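How I Make Faux Stained Glass With Glue and Acrylic Paint

I started doing these after I priced a real leaded panel for our stair window and nearly fell over. The fake kind costs next to nothing, and if you mess one up you peel it off and go again (I have peeled off plenty!).

What you need: a sheet of clear acrylic or an old picture frame with the glass still in, a bottle of black acrylic paint, white school glue, clear gel glue, a few bright inks or liquid watercolors, cotton swabs, and toothpicks. Wash the glass with dish soap first and then keep your fingers off it.

Pick a pattern with big, simple shapes. Tape the drawing face up under the glass so you can trace it. My first one was a rose with 100 tiny petals and I gave up on it in October and never went back.

For the leading, pour out a little of the white glue, stir black paint into the rest until it looks like tar, and screw the cap back on. Then squeeze your lines straight from the bottle. Keep the tip just above the glass and let the line fall onto it, kind of like icing a cake. Every line has to meet another line or the color will leak through the gap. Let it dry overnight, flat, somewhere the cat doesn't go.
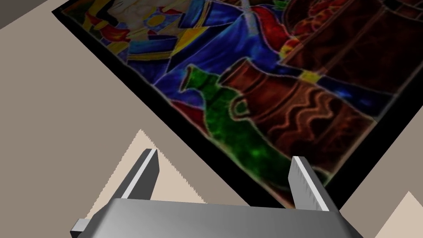
Corinne Kapoor wrote in to say her black lines kept cracking, and that what fixed it was using less paint in the glue and drying the piece well away from the radiator. I'd go along with that. Too much paint makes the line brittle, so add it a bit at a time and test a squiggle on a jar lid first.

Now the fun part, color! Mix 2 drops of ink into a spoonful of clear gel glue. Flood each section from the middle and nudge it out to the lines with a toothpick. Pop the bubbles while it's still runny. If you want that streaky old-glass look, drop a second shade into the wet glue and drag it through once or twice, then leave it alone. I always want to keep swirling and it always goes to mud.

Dry it flat for a couple of days before you stand it up. Mine is still slightly tacky on damp mornings, so I wouldn't put one in a bathroom. And go easy with the window cleaner, just a dry cloth on the painted side.

Next I want to try the same thing on a lantern, once I find one with flat sides.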